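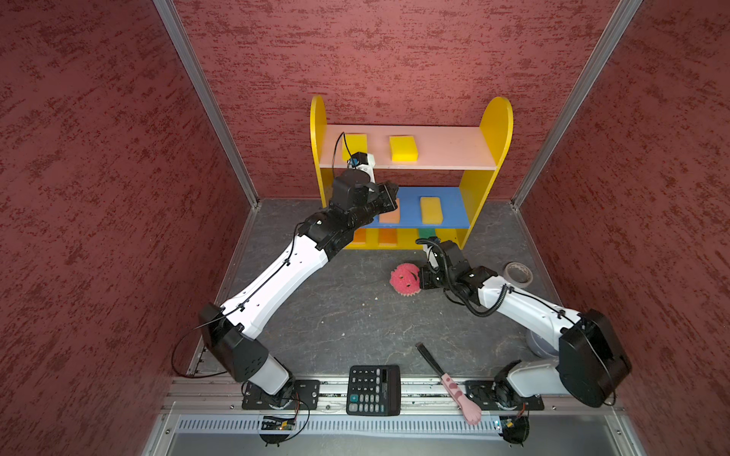
Fig. 1. Open shelving with two yellow sponges on the top shelf.

Week 2: Storage at Home, and Why We Put Things Where We Do

Welcome back, everybody, and thank you for the lovely kitchen sketches – I have pinned up as many as the board will hold. Today we move on from the plan of a room to the things that live in it, and in particular to the old question of open shelves or closed cupboards.

Please have the Farahani chapter beside you (it starts on p. 58). Parvaneh Farahani spent a winter visiting households in Voncombe and asking people to fetch her everyday things, such as a cloth, a candle or the good scissors. She found that whatever was kept in plain sight got used, and whatever went behind a door was very often bought a second time! I expect a few of you are blushing, and I certainly did when I first read it.

Terms to know
Reach zone: the band between hip and eye level, where daily items belong.
Dead storage: anything you need a stool or your knees to get to.
Point of use: keeping a thing close to the job it does, so dishcloths by the sink and string by the wrapping paper.

Irja Vuorinen takes the other side on pp. 76 to 80, and she is well worth your patience, especially on dust and on small children.

For next time, pick one shelf at home and write me a page on how it came to be arranged that way. Ask whoever you live with, too – their version may be quite different from yours.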